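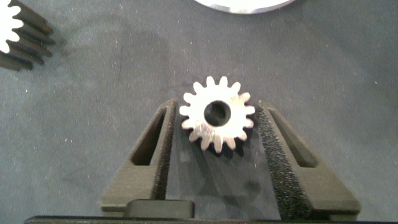

MESTBRIDGE, Aug 23, 2024 -- The gears are back! If you came by the Skirska workshop in the spring and got told the gear table was closed, you can come again, because it opened up this week and I spent most of an afternoon there when I should have been writing up the parking story.

For anyone new in town, Skirska is the long building behind the old feed store, and the gear table is the thing kids drag their parents to (and then the parents won't leave). You get a plate with pegs standing up on it, you get a handful of metal spur gears, and you try to build a little train that turns without jamming. That's all there is to it. I have watched grown adults miss lunch over it.

The table shut down because the old sets were a mess. Gears had been coming in from all over, including two whole coffee cans from a clock shop that closed over in Gistimdale, and they'd all been dumped in the same drawers. Gerardo Mancuso runs the place, and he told me he finally sat down in December with a caliper and a pot of coffee and started measuring everything. He ended up with 1,154 gears on his list. Plenty of them had worn teeth or the wrong size hole and went to the scrap bin. "I kept finding one more drawer," he said.

What's left is good stuff. They're small spur gears, bright silver, the kind with straight teeth and a plain round hole through the middle. Look at one up close and there's a faint machined grain across the face, and a few light scratches too, which I like. They have a nice weight for their size. I put one in my shirt pocket without thinking and had to walk back in from the parking lot to return it. Sorry, Gerardo.

The plates are the new part. Shoaib Abbasi, who teaches the evening machine class, drew them up after the old pegboards got too wobbly to use. His is a flat white ring with a big round opening in the center and three short pegs spaced around it. The tops of the pegs are rounded so a gear slides on without you having to line it up perfectly, and he went through four versions before he got a peg height he was happy with. The first ones were so tall you couldn't get your fingers in between, he said, and the second batch he doesn't want to talk about.

He also made everybody switch to dark cloths on the tables. I didn't see why until I tried it. A silver gear on a pale bench just disappears, and if you drop one you're patting around for it like you lost a contact lens. On the dark cloth they practically glow, and they don't roll off onto the floor nearly as much either.

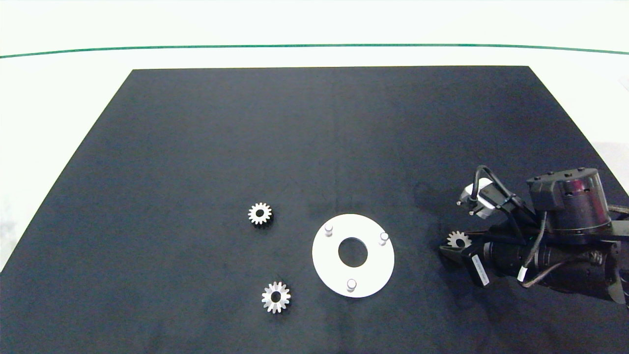 So I sat down and gave it a go. My first try, I put the gears on any old way and they locked up solid. Shoaib leaned over and asked me whether I'd looked at the teeth, and no, I had not looked at the teeth. You want the teeth of one to drop into the gaps of the next, and if you push a gear down with its teeth sitting right on top of its neighbor's, it just perches there crooked. A tiny wiggle while you lower it does the trick. I got it turning on the third go and made kind of a loud noise about it. The kid across from me, maybe eight years old, had already finished hers and was taking it apart to start over.

There are 100 sets ready to go out, each one a plate and a bag of matched gears. Some stay at the workshop for drop-in hours and the rest can be borrowed for two weeks, same as the tools. You'll need a Skirska card, but they'll make you one at the desk while you wait. The money for the plates and the bags came out of the Tian fund, $590 all told, and Gerardo says there's a little left over that he'd like to put toward a second lamp for the back tables. It does get dim back there once the sun goes around the side of the building.

A couple of practical things. Please don't oil the gears at home, even if you think they'd like it -- the oil gets on the cloths and the cloths are a pain to wash. Count what's in the bag before you bring it back, and if one's missing just say so, they've got spares. And if you have a box of old gears in the garage, call first. Gerardo was very firm on this point. He isn't turning anything away, he'd just like to know it's coming before he finds it on the step.

Drop-in hours are afternoons until six, and Shoaib is usually around for the last hour if you get stuck. He's thinking of adding a plate with more pegs for the older kids once school starts, and he had a sketch of it folded up in his pocket, but he wouldn't let me take a copy. I'll ask again next time I'm over there, and I still owe you all that parking story.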